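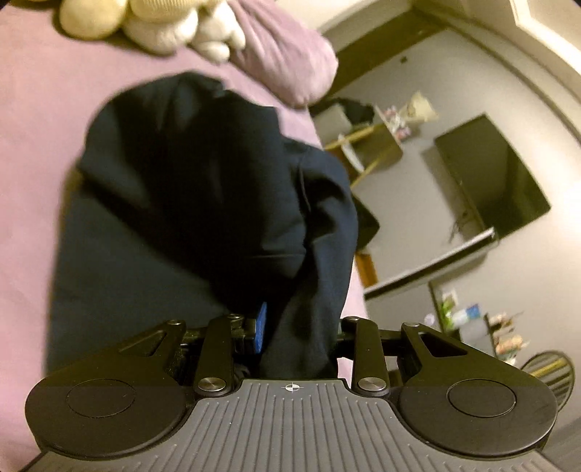 Reader FAQ – Stimel Reviews

Do you take review requests?
Yes, mysteries and suspense mostly. Closed till October though, the pile is silly right now.

Do you finish every book?
No. Page 50 and I'm out if it's dull.

Spoilers?
Never the killer. Sometimes the first body, if its on the jacket anyway.

What order do I read the Dreden books in?
Vinetti first, then Acheampong. The prequel last, whatever the publisher says – it gives away the brother.
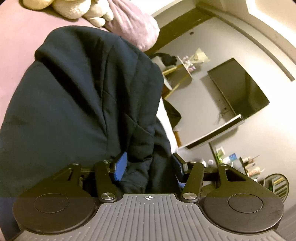 Dark navy fabric, bunched up.

How long are the reviews?
Almost 1500 words for a full one. Short ones when I'm behind, so, lately, short ones.

Can I write a guest review?
Please do. Max 2000 words, plain text, no star ratings. Email Diệp Lại, she does the scheduling.

Do you get paid?
No. Some books are free copies from publishers and I say so at teh top.

Where did the comments go?
Spam. Back soon, hopefuly.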